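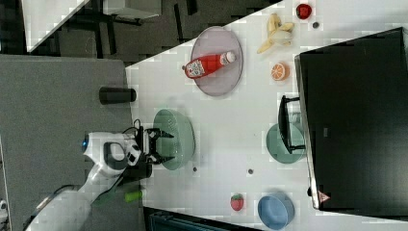

Trosel Workshop, Manipulation Bench Team

# Review: Varkeo two-finger gripper, after 4,000 cycles

We've had the Varkeo on the white arm since April, mostly on tableware and food items: a colander, plates, a ketchup bottle, fruit. Bereket Tamiru did the install and I have looked after it from then on.

**Setup.** The flange bolts straight on. The manual is thin on the homing routine, and we went through it twice before the jaws reported the right opening. Set the force limit before anything else. Ours shipped at 80 percent, far too high for a strawberry. We run fruit at 7 percent and go up for the colander.

**Cable.** Weakest part of the kit. It loops above the gripper, and if you leave too little slack it pulls at the wrist when the last joint turns. Leave more than the manual shows and check it at full rotation in both directions.

**Upkeep.** Wipe the linkages at the end of the day and put a drop of light oil on each pin once a week. Ours picked up some play on one side at the halfway point. Imogen Lambert swapped two bushings and re-homed it before lunch. The spares kit was $265, which is steep for what's in the bag.

**Grip.** Good on rims. Round plates lying flat are still hard, and we lose more of those than anything else. The older Vulimik handled them a little better but needed its pads changed far more often.

I'd buy it again, with a longer cable ordered at the same time. Urs Grabner has the part number.

— Magnus Lennox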